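Home | Projects | Walls & Floors | Garden | About

How I Paint an Indoor Brick Wall White

Print this page | E-mail to a friend | 24 comments

I put off painting the brick in our back room for two winters, and then did the whole thing over one long weekend. If you have a brick wall that makes a room feel like a cave, go for it! It's slow but it isn't hard.

First, be sure you want it. Getting paint back off brick is a miserable job, so live with the idea for a while (I taped an old bedsheet over mine and squinted at it for a week). And if the wall is damp, or has white powdery stuff that keeps coming back after you brush it away, stop and find out where the water is coming from. Paint won't fix that, and it'll peel.

What I used:

A stiff nylon brush and a bucket
Dish soap
Acrylic caulk for the small cracks
Masonry primer
Flat acrylic wall paint in white
A thick-nap roller and a cheap two-inch brush
Drop cloths, more than you think

Cleaning took the longest. Vacuum the wall top to bottom with the brush attachment, then scrub with warm water and a squirt of dish soap, and rinse with a clean sponge. Mine had years of dust packed in the mortar lines and I changed the water 6 times. Then leave it alone for at least 24 hours. I started on Friday evening so it could dry overnight and all the next day with a fan on it.

Fill any hairline cracks with the caulk and smooth it with a wet finger. Bigger gaps, or mortar that crumbles when you poke it, need proper repointing first, and that's a whole other page.

Now the primer. Brick drinks paint, so don't skip this! Work in sections as wide as your arms reach - brush the mortar lines first, then roll over the faces while the lines are still wet. Roll up, down and sideways, and keep a rag handy for drips, which love to collect on the bottom lip of each brick. It'll look blotchy and awful when it dries. Mine did, and I had a small sulk about it.

Let the primer dry for as long as the can says, then do your first coat of white the same way. Step back and look at it from the side with a lamp on, and you'll spot all the little pinholes you missed. I dabbed those with the cheap brush and gave the whole wall a second coat the next morning. I used flat paint and I'm glad, as shine shows every lump.

Wash your roller right away or just bag it up between coats. I let one go hard and had to make another trip to the store, grumbling all the way.

800 views | 30 shares | Share this
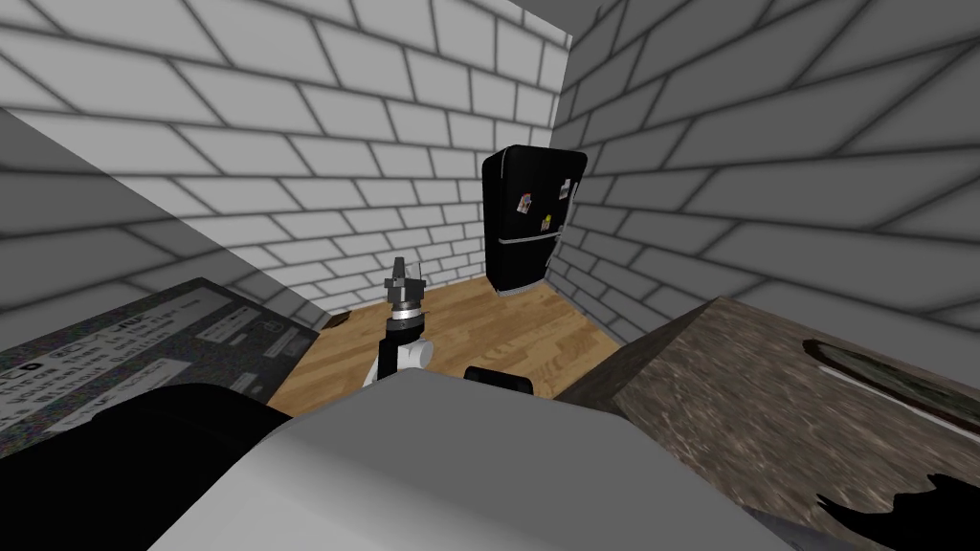

Can I use regular wall primer on brick if I already have a can of it?

I'd check the label first, and if it doesn't list masonry I'd buy the right one. Brick and mortar can be alkaline enough to spoil some ordinary primers, and then the paint on top starts to flake.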